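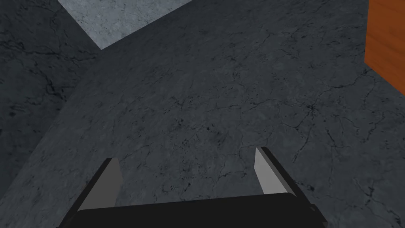

# Sideswipes, Rear-Enders and One Mailbox: A Semester on Pendham Avenue

Final report, Transportation Planning Studio

## 1. What we set out to do

Pendham Avenue runs from the Basten bridge to the Sundqvist furniture outlet, and everyone at school who drives it has an opinion about it. The most popular opinion is that the left turn at Plindutow Road is a death trap. Our group picked the avenue because we wanted to prove this, get an A, and possibly be thanked by the city.

We looked at crash reports for the stretch between the bridge and the outlet, watched traffic at the Plindutow Road intersection, and surveyed drivers. The results do not support the death trap theory very well. We have included them anyway, on the advice of our instructor.

## 2. Crash reports

The city's public records desk gave us 70 crash reports covering three years. They came as scans, some of them sideways. Each report has a box for "contributing factor," and we had planned to build most of our analysis on that box. In a large share of the reports it says "other." In one it says "see narrative," and the narrative says "see above."

We sorted the reports by type and location using the sketches officers draw on the back page. The sketches are better than the boxes. Rear-end crashes were the biggest group, and they bunch up just west of the outlet driveway, where drivers in the right lane slow down without much warning to look at sofas. Sideswipes came second, mostly near the bridge, where two lanes become one and both lanes believe they are the one.

Left-turn crashes at Plindutow Road, the reason for the entire project, came to 3. None involved a serious injury. One involved a mailbox.

## 3. Traffic watching

We stood at the intersection on six mornings in February, starting at 7:15. This was a design flaw. Our notes from the first two mornings are hard to read on account of gloves, and we left them out of the results.

From the remaining four we recorded how long left-turning cars waited and whether they entered on yellow or red. Long waits were normal during the school rush. Once a driver had sat through a full cycle, the chance of a bold decision on yellow went up a lot. We saw plenty of honking and several close calls, though we never agreed on what a close call was. Two of us counted anything that made us flinch. The third had taken driver's ed more recently and was stricter.

The posted limit is 30. We did not have a radar gun, and the app we tried as a substitute clocked a parked van at walking speed, so there is no speed data in this report.

## 4. Survey

We put a survey online and left paper copies at the library. Our target was 1,000 responses, a number we chose because it looked good in the proposal. We received over 70, including one from a person who wished to discuss leaf pickup.

Most respondents named Plindutow Road as the most dangerous spot on the avenue. Hardly any mentioned the outlet driveway, and several who did mention it were asking whether the clearance sale was still on. When we asked who was at fault for bad driving on Pendham Avenue, the leading answer was people from Basten. The leading answer among people from Basten was everybody else.

## 5. Limitations

- Minor crashes are often never reported, so the left turn may be worse than the records show. We would like this to be true but can't claim it.
- Winter traffic is not summer traffic.
- The survey reached people who like filling out surveys.
- We lack traffic volumes for the outlet end, so we can't give a crash rate there, only a pile of crashes.

## 6. Recommendations

1. Add a right-turn lane, or at least a longer shoulder, ahead of the outlet driveway.
2. Move the merge sign near the bridge farther back. At present it can be read comfortably from the merge.
3. Lengthen the left-turn arrow at Plindutow Road during the morning rush. The crash numbers don't demand it, but the waiting times are real and it would make people feel better, including us.

We sent a summary to the city's traffic office and got an automatic reply with a ticket number. The spreadsheet of coded reports is in the shared folder under "final_final." Please ignore "final."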